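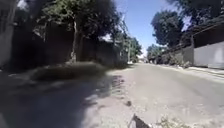

Zabala Street, sun down the right side.

Mon 7 May

The listing went live at breakfast and I have now read it more often than I've read most novels. According to Clodari Realty, Berhanu and I live in a "light-filled 3 bedroom, 2 bath residence of rare character." I've been in this house a long time and would have said the character was pretty common. The light I'll give them. It fills the front bedroom at five in the morning and there isn't a blind made that can stop it.

The third bedroom is the room with the ironing board. Rosalía Cifuentes walked in there last week with her laser measuring thing, pointed it at the wall, looked at the number, pointed it at the other wall, and said "cozy" in the voice doctors use. Then she asked if it had a closet. It has a closet the way a car has a bedroom. But there's a door and a rod, so legally we are a three.

The laundry nook has become a "utility suite." The crack in the patio where the fig tree is winning has become "mature landscaping." The kitchen, which I painted myself and which I was privately expecting a word or two about, got "ready for your personal touch." Berhanu read that one aloud to me and had to leave the room.

We argued about the price again over coffee, though the price is already printed and there's nothing left to argue about. He thinks we went low. I think we went high. Rosalía thinks we should stop calling her separately.

Spent the rest of the morning hiding our belongings. Her instructions came in an email titled Prep!! and run to 12 points, of which my favorite is "remove evidence of pets," as if the cat had done a crime. No family photos. No magnets. No toothbrushes, so that buyers can imagine themselves living here, presumably without teeth. One bowl of lemons is permitted. I bought the lemons. Berhanu made himself a glass of lemonade before I had found the bowl, and I had to go back to the store.

Everything we took off the counters is now in the trunk of the car, including the toaster, so I drove to the store with the toaster, and drove back with the toaster, and it rattled at every corner on Inia Avenue.

First showing was at two. A couple with a tape measure. We're supposed to be out of the house, so we sat in the car up the block like a pair of not very good detectives and watched the front door. Berhanu had brought a sandwich. They were in there long enough for him to eat it and for me to decide that they loved the place, hated the place, and had found the stain under the rug. When they came out the man stood in the yard and looked up at the roof with his hands on his hips. I know that pose. My father looked at every roof that way and he never once bought the house under it.

Rosalía's report by text: "Nice folks! Concerned re: storage." Well, yes. So are we. It's why we're leaving.

Second showing was a Gonzalo Carrasco, by himself, who was early. I was still in the hall with the cat under one arm and a bag of mail in the other hand. You aren't supposed to talk to them. Rosalía has been very clear on this, it's point four. I said hello, and he said hello, and then I heard myself telling him that the back door sticks in August. Why would I say that? He hadn't asked about the back door. He hadn't even seen the back door. He nodded and said that his sticks too, and we stood there, two people with sticking doors, until Rosalía pulled up and got out of her car faster than I've ever seen her move.

He liked it, she says. He opened every cabinet, he ran the shower, and he asked what we pay for water. He also asked whether the seller was always so forthcoming. She told him I was under a lot of stress.

Walked down to the corner afterward to calm down, and ran into Covadonga Cuesta, who had the listing open on her phone before I could get my sunglasses off. She has opinions on it. She has lived next door to us from the start and she took one look at the asking price, put a hand on my arm, and asked if I was feeling well. Then she did some figuring and it dawned on her that if ours is worth that, so is hers, and by the time we reached her gate she thought we should ask for more. I've never seen anyone change sides so smoothly. She's now our strongest supporter. She wants to bring the people at 102 into it too, since they have a pool and have apparently been sitting on a gold mine out of pure laziness.

She also asked where we were going to live, and I gave her the answer I give everybody, that we have something lined up in Lavano. What we have lined up in Lavano is an appointment. It's a condo on a third floor with a balcony big enough for one chair, and Berhanu has already called the chair. The monthly fee covers the elevator, the gardening, and a "residents' lounge" that the brochure shows with a man in it laughing at a laptop. I've read the bylaws. You can't hang laundry, you can't grill, and you can't keep a bicycle where another person might see it. There's a whole page on doormats. I find I'm looking forward to it anyway. A person can get very tired of a fig tree.

Around dinner time the question came up of the pre-sale inspection. I'm against. My feeling is that if something is wrong with this house I would prefer to hear about it from someone who's trying to get money off the price, so that I can be offended. If we pay for the report ourselves, then we know, and then we have to disclose it, and then I've spent good money to lose more of it. Berhanu says that's how people reason right before the ceiling comes down. So he called the inspector his office used, put her on speaker, and set the phone down on the table between the lemons and me.
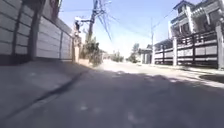

Baiba Siliņa said we could do as we pleased, but that the buyer was going to send somebody up the ladder either way, and it would probably be her. "You can hear it from me in May with time to fix it," she said, "or you can hear it from me with your boxes packed and a closing date. I charge the same." I asked what she usually found in houses this age. Water, she said. I asked what else. More water, in a different place. Then she asked if anyone had ever done our own wiring for us, a relative or a friend of the family, and there was a silence at the table in which Berhanu looked at the hall light and I looked at Berhanu.

So she's coming Thursday. She wants the attic hatch cleared, the panel cleared, and whoever put in the hall light to be at home.

I asked him after we hung up how bad it could be. He says the hall light has worked perfectly well since the day he put it in. It has, provided you don't run the dryer. I'd forgotten that was unusual. I have a whole set of these, I realized, lying there on the couch making a list: don't run the dryer with the hall light on, lift the bathroom door a little as you close it, let the kitchen tap go a minute before you drink from it, kick the gate low and on the left. I could write them up as a booklet and leave it in a drawer for Mr. Carrasco. Rosalía would have me arrested.

She texted at nine to say there's another showing tomorrow, early, and could we leave the windows open and "maybe less cat." Also that Mr. Carrasco had been in touch and wants to come back with his sister. The sister is apparently the one to worry about. She's bought before.

Berhanu wants to know if this means we have an offer. It doesn't mean we have an offer. He has gone to look up balcony chairs.

I've put the lemons back in the bowl, with the good sides up. There's one missing. Toaster's still in the car, so it's cereal for breakfast, and then the bowls have to be washed, dried, and in the trunk by eight.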